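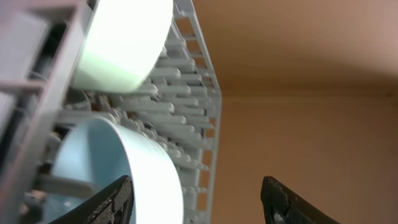
Bowls in a rack with pegs: which way?

Vinditz
Ours is a grey plastic rack and the bowls slide about unless I wedge them upright between the pegs. Does anyone do it differently?

Hirnska
Upright is right. Scrape the rice off first though, or it ends up in the sink. 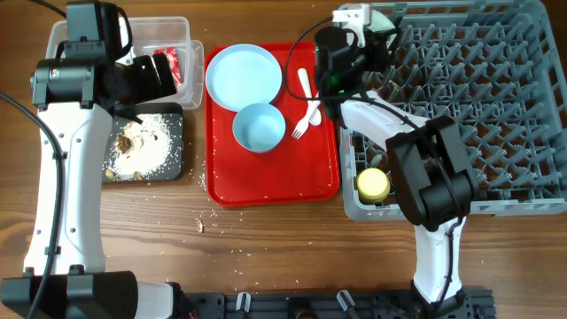 Reply 3

Rilgate
Disagree. Upside down, on a towel. Racks take up half the table.

Vinditz
No room for a towel with the red tray out.
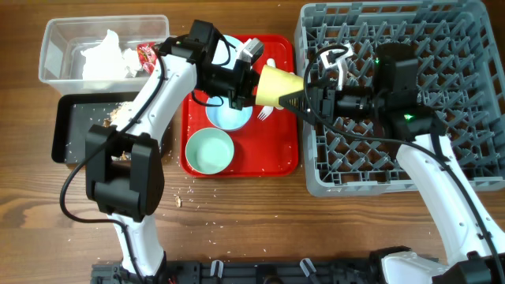
I'd also sooner wipe the table once, at the end. Will try Hirnska's way on Wednesday.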